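How do you fold anything with a gathered elastic waist so it stays folded?

Posted in Home and Laundry, 6 replies, 2736 views

grisley_mum

Right, I feel daft asking this at my age but here goes. I can fold a shirt, I can fold towels, I can even do a fitted sheet if nobody's watching me. What I can't do is fold thin soft trousers and skirts with a gathered elastic waist. You know the sort, very light, the top all ruched up and the rest of it miles wider than the waist. I lay them out, smooth them down, and the second I let go the waist pings back in and the whole lot goes into a bulgy heap. I've got 8 pairs of summer ones to put away before the end of September and the drawer already won't shut.

I've tried rolling them and they come unrolled. I've tried hanging them and they slide off the hanger and live on the wardrobe floor. Ironing first makes no difference at all, before anyone says it. Is there a knack? My sister in Clulholm reckons you just stuff them in and stop worrying, but she has a much bigger house than me.

Severino Campos

There is a knack, and it's to stop trying to get the waist flat! I used to do the service wash at a launderette on Bustamante Road, 25 loads on a busy day, and half of what came through was soft elasticated stuff. The waist is never going to lie as wide as the hem, so don't pull it. If you stretch it out it only springs back and drags all the creases in with it, and I think that's where yours are going wrong.

What I do is this. Pick the thing up by the waistband, one hand at each side seam, and give it one good shake so the legs drop straight. Lay it down with the waist furthest away from you. Put one leg on top of the other, and if the seat sticks out in a point (it will) tuck the point in so you've got one long strip. Then run your forearm down it from the waist to the hem to push the air out. I can't tell you how much of the bulk is just air.

Now fold from the hem up towards the waist, in thirds for long trousers, in half for shorts. Always hem first. If you start at the waist end you've got the springy bit in the middle of the parcel pushing everything open. Finish with the waist on the outside and then tuck the folded end inside the waistband itself, like a pair of socks. The elastic holds it shut for you.

Skirts are the same, only bring both sides in to the width of the waist before you start. A full one might need two goes each side.

One more thing, work on something with a bit of grip. A bedspread is good, a shiny table is hopeless, the cloth skates about all over the place. And do it standing up if your back allows, you get much better reach for the shake.

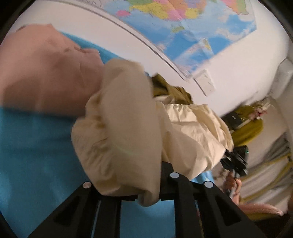

With cream and pale colours I turn them inside out before I start, so any mark off the drawer ends up on the wrong side. It's probably fussy of me but I've had a pair ruined by a newly painted drawer and I've done it ever since. And if the elastic is old and gone slack the tucking in won't hold, so those ones I just put at the bottom with something heavier on top.

teltach77

just roll them and put a hair bobble round. takes two seconds

grisley_mum

Thank you Severino!! I've just been upstairs and done 6 of them and they are standing up in the drawer like little loaves. Hem first, who knew. The skirt took me three tries because I kept leaving one side wider than the other, but it's in. Teltach, I did try bobbles once and they left a ring round the middle that I had to iron out, maybe mine were too tight.

Does the same thing work on pyjama bottoms with a drawstring as well as the elastic? I've got a lump where the knot is.

Severino Campos

Yes, undo the knot first and drop the ends down inside the waist before you fold. Tie it again when you wear them.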